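We use cookies to keep you logged in and to remember your forum settings. By carrying on you agree to our cookie policy. OK | Manage

The cable drawer: how do you store yours?

pindthorpe_pete
Finally tackled the drawer under the telly at the weekend and I'm weirdly thrilled about it! Everything came out, chargers, kettle leads, aerial bits, the lot, and I've wound each one up and put it in its own freezer bag with a label. I've got 50 bags in a shoebox now, stood up like records in a shop. How does everyone else do it?

Mrema_M
Love this! I went the other way and used hook and loop strips, cut short, one per lead. No bags, so you can see the plug ends straight away. Mine hang off a row of cup hooks inside the wardrobe door and it makes me happy every single time I open it.
Muthoni

jarmanjill
Bags every time for me. I tried hooks and they all slid into each other — by May I had one big knot hanging off the door.

skik_dave
Can I be the awkward one? I think most of us are storing things we should take to the tip. I kept leads for 3 phones I no longer own. If you can't say what it plugs into, out it goes.

pindthorpe_pete
Ooh no, can't agree Dave. The week I chuck one is the week my mum rings wanting it. There's a "mystery" bag at the back of the shoebox and it's staying.

skik_dave
Fair enough, but a mystery bag turns into a mystery box. Give it a year and write the date on it.

Mrema_M
I'm with Dave on the date, with Pete on keeping them a bit longer. Whatever you do, untangle on a table and not on your lap! Big clear surface, find a loose end, and feed it back through the loops. Pulling only tightens it. I start with whichever cable is a different colour because you can follow it with your eye.
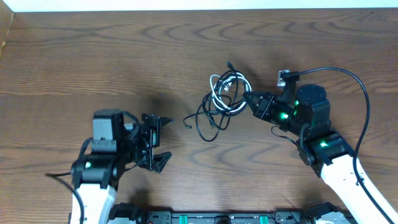
Mostly black with a white one woven in towards the upper right. I'd go for the white first.

jarmanjill
Oh that's a proper nest! I'd start with the black end sticking out on the left myself, the one with the little plug. Free end, nothing on top of it.

Mrema_M
Ha, could work! The white has such nice pale loops though, I can't resist it.

pindthorpe_pete
Team white here. And what grain on that table, gorgeous.

skik_dave
Loose end first, Jill's right. Then sort what you've got before you wind anything, or you'll be labelling rubbish.

jarmanjill
Dave agreeing with me, I'm saving this thread. Right, off to buy more freezer bags.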